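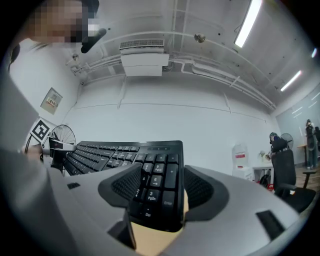

I have come to believe that the most useful thing a person can give a learning system is an ordinary afternoon's work, done at an ordinary pace, by somebody who is a little bored with it. I know how that sounds. When I first started helping Duangjai Thaweesak gather examples for the Tokano project, I thought our job was to show the machine perfection, and I would do a single pick over and over until it looked like something from a dance recital. Then I spent a week on keyboards, and keyboards cured me. A keyboard is long, and held in one gripper by the number pad end it wants to tip and swing. So you bring in a second gripper at the far end, and now you have two hands that must agree with each other the whole way, with the thing sitting at a slant between them and one pad pressed just left of the keypad and the other right up beside the Enter key. There is no recital version of that. There is only what your hands do when they've stopped thinking about it.

Duangjai and I have argued over this more than once, always kindly and usually over noodles. She likes a clean set. If a grip slips and gets corrected, she would just as soon throw the example out, and I understand why - a beginner copies whatever it's shown, and you don't want it learning to fumble. But a slip that gets caught is a lesson in catching! My old friend Wiroj Phuthong taught me to drive on the hill road above Somboon, and I can't remember one thing he said about driving straight. What I remember is how he eased the wheel back when the gravel pulled at it. I'd keep those examples, mark them plainly, and let the people doing the training decide how much of them to use.

The other thing I'd ask for is variety in the people. We had 2000 examples by November, which made a fine big number for the report to Trovmont, and I was as proud of it as anyone. Far too many of them were mine, though. I reach from the right, I'm slow to let go, and I lift everything higher than it needs to be lifted (my mother did the same with teacups). A system fed on me alone will take my habits for the way the world works. Give me 50 examples each from a roomful of different people, tall ones and short ones and hasty ones, and I'd trade a good stack of my own for them and throw in lunch besides.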